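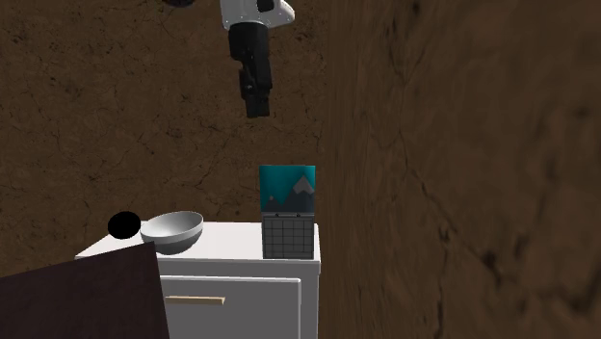
Bakos Clay Finishing Plaster

Bakos is an unpainted clay plaster for interior walls and ceilings. It is supplied as a dry powder in 15 kg paper sacks and mixed on site with clean water. The material is produced by Prernico at the Trallthorpe works from screened clay, fine sand and short plant fiber. It contains no cement and no added pigment.

Colors

Bakos is available in two shades, Enden Brown and Pale Straw. Because the color comes from the clay itself, slight differences between batches are to be expected. Customers ordering for a single room are advised to request sacks from one batch. The batch number is printed beside the closing seam.

Suitable surfaces

The plaster may be applied over clay undercoat, lime undercoat, gypsum board and sound brickwork. Gypsum board and other smooth surfaces must first receive one coat of Prernico Grip Primer. Bakos is not recommended for shower enclosures, exterior walls or any surface exposed to running water.

Mixing and application

Add the powder to the water and stir with a paddle mixer until no lumps remain. Allow the mix to stand for 29 minutes, then stir again. Apply with a steel trowel at a thickness of 2 to 3 mm. Coats thicker than this may crack as they dry. Where a cracked, earthen finish is desired, the second coat may be laid at up to 5 mm over a dampened first coat; a test panel should be approved by the client before work begins.

Keep rooms ventilated during drying. Direct heat should not be used.

Care and repair

Dry walls may be cleaned with a soft brush. Small chips can be dampened with a spray bottle and filled with leftover material, which keeps indefinitely if dried and stored in a closed container.

Ordering information

Item 13-B: Enden Brown, 15 kg sack
Item 13-P: Pale Straw, 15 kg sack
Sample card, both shades: supplied on request

Orders of 100 sacks or more are delivered directly from Trallthorpe. Smaller orders are filled through regional stockists. The works is closed for kiln and dryer maintenance during September, and orders received in that month are shipped when production resumes.

Technical inquiries should be addressed to Deolinda Antunes, Product Support. Trade accounts are handled by Octavio Alvarado, Sales Office.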